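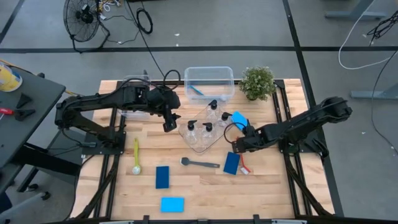
An earlier post on this list asked:

I put in a maple butcher-block counter last winter and oiled it with plain mineral oil like the sheet from Flakard said to. It looked gorgeous for a month and now it's gone dry and greyish beside the sink, and there's a fuzzy patch where the dish rack sits. My brother-in-law says sand the whole works and put polyurethane on it. Before I do something I can't undo, has anybody here kept one of these looking decent for more than a couple of years? And does the end by the stove need anything different? It has a hairline crack starting.

Oh, I have so many feelings about this. Please don't let your brother-in-law near it yet!

We've had maple in our kitchen for going on eight years, plus a smaller slab in the mudroom that gets abused with boots and tomato seedlings, and I've made pretty much every mistake you can make with both. The grey by your sink is water getting into dry wood, and the good news is it doesn't usually go deep. Ours looked like old fence board at one point and it came back.

Mineral oil never dries, so it wanders off into the wood or onto your dishcloths, and you're back where you started. The first year you really have to keep at it. I did ours once a week for the first month, then monthly, and the strip around the tap got an extra go whenever I saw water soak in instead of beading. If you did it once at install and then got on with your life (as any normal person would) then what you're describing is exactly what I'd expect.

For the fuzzy patch, take everything off the counter and leave it to dry for two full days, rack and all. I know, I know, we washed dishes in the bathroom and the whole house complained. Then sand along the grain by hand with 120, then 180, wipe it with a barely damp cloth so the fibres stand up, let it dry, and hit it lightly with 220. Don't go any finer, the oil seems to sit on top if you do. Feather out well past the bad spot or you'll get a dish in the surface that you'll feel every time you wipe it down. Ask me how I know.

If you've got black marks as well as grey, that's generally something iron reacting with the wood - a can left standing, or steel wool bits. Oxalic acid takes those out (the hardware store sells it as wood bleach) but wear gloves, open a window, and rinse it thoroughly before you oil anything.

After that you have a choice to make. I stuck with mineral oil for three years and then switched to the Trilik hardwax on everything except the bit we actually chop on. It cures, so it doesn't come off on your sleeves, and I redo it every spring. A tin cost me $70 and I nearly put it back on the shelf, but you use so little that I'm still on the first one. The Lultatance board cream is lovely stuff too, smells like honey, only it's soft and I found it got tacky near the stove in August. I keep it for cutting boards now.

About polyurethane: it's not evil, and my mom has it on hers. But once a knife or a hot pot gets through the film, water creeps in underneath and you can't patch the one spot without it showing. With oil or hardwax you can fix a square foot on a rainy afternoon and the colour blends in after a few weeks.

The crack would worry me a bit more than the grey. Does it start right at the end grain? Dry furnace air is brutal on that end, and the stove isn't helping. Flood the end grain with whatever you're using, again and again until it stops drinking, and check underneath too - loads of people never oil the underside, and then one face moves and the other doesn't. I'd also crawl under with a flashlight and look at how it's screwed down. Ours was fastened tight through round holes by the fellow who put in the cabinets, so the maple had no room to shift across its width in winter. I opened the holes into slots, put washers on, and the crack closed up most of the way by June. What was left I filled with thin epoxy and a bit of sanding dust.

We keep the kitchen humidity a little higher than we used to as well. There's a cheap gauge on top of the fridge and I start fussing when it drops.

If it ever does come to replacing a section, Sembiring will do edge-grain maple to size. They quoted me $676 for the mudroom piece with the edges eased, and that was pickup only, so bring a friend with a strong back. I went with an offcut in the end and joined it myself, badly.

One more thing, move that dish rack! Or put it on a tray with feet so air gets under. I bought a silicone mat first and that was worse, it held the wet against the wood all day long.

Let us know what you find under there. And if anyone has tried tung oil near a sink I'd love to hear how long you waited between coats, I gave it 60 hours and it was still sticky.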